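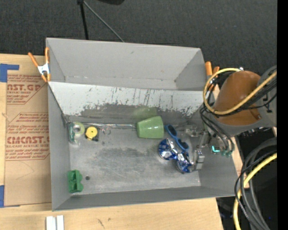 Bin picking cell, front compartment loaded with mixed household items, gripper lowered at the right side.

Arholm Users Forum > Data Collection > Bin Picking

Thread: Object mix for grasp examples: request for comment

cell_ops_gurnus
Posted 9:40
Our group is preparing the next round of grasp examples for the Gurnus project. The present object set includes a tape dispenser, a small tape measure, a light green cup, blue eyewear frames and a clear plastic object, together with several others. Items are placed in the front compartment and the arm is to move them to the rear one.
We propose to keep this set unchanged for 19 sessions before any item is replaced. Comments are invited on two matters: whether the set is suitable, and whether operators should arrange the items by hand between attempts.

mtr_lab
Posted 10:05
The set is reasonable. We would advise against arranging items by hand. In our June collection, operators placed objects with open space on every side, and the trained model performed poorly once objects were touching or close to a wall. Items should be tipped into the bin and left as they fall.

imex_integration
Posted 10:31
I must disagree in part. Tipping yields the same few outcomes again and again: cups on their sides, flat items flat. If the cup is never upright, the model has no example of an upright cup. At Imex we use a mixed procedure in which every third reset is arranged from a printed card and the others are tipped.

mtr_lab
Posted 10:48
A card is acceptable provided that the reset type is recorded with each attempt. Without that field, the two kinds cannot be separated later.

cell_ops_gurnus
Posted 11:15
Thank you. The reset type will be added to the session log. A further question concerns the clear and the shiny items. Operators report more failed attempts on these, and one has asked that they be withdrawn.

k_standards
Posted 11:52
They should remain. Failed attempts are examples too, if they are labeled correctly. Please confirm that your operators do not delete them at the end of a session. The Myung labeling guide sets out four outcome codes (held, dropped, missed, stopped by operator), and we apply all of them.

imex_integration
Posted 12:20
I would qualify this. A failed attempt has value when the arm made a sound approach. Attempts in which the operator was still learning the controls should be kept in a separate folder and left out of training. We had to remove a full week of such material.

k_standards
Posted 12:34
Who decides that an approach was sound? If the operator decides, the data will reflect the opinion of the operator. I would prefer that all attempts be kept together and that operator experience be recorded as a field.

imex_integration
Posted 12:41
A second reviewer decides. I accept that this takes time.

rowan_cell3
Posted 13:26
May I raise the condition of the bin? The divider in the posted view has chipped paint and a group of long vertical scratches. Our site repainted its bins midway through collection, and results before and after could not be compared directly. I recommend that the bin be left as it is until the round is complete, and that the clamps at the rear corners be checked at the start of each shift. A bin that shifts by a small amount will spoil the calibration.

mtr_lab
Posted 13:50
Agreed on the clamps. On paint, I take the opposite view. Some change in the background is useful, and a second bin with a different finish would serve well.

cell_ops_gurnus
Posted 14:22
The position for the coming round is as follows. The object set stays, including the clear and shiny items. Every third reset will be arranged from a card. All attempts will be retained, with outcome code, reset type and operator experience recorded. The bin will not be repainted. The request for a second bin has been passed to purchasing.
The matter of a second reviewer remains open, and further comments on it may be posted in this thread.

k_standards
Posted 14:39
Please also state in the log whether an item was resting against a wall at the time of the attempt. Our form has a check box for it, and I can send a blank copy on request.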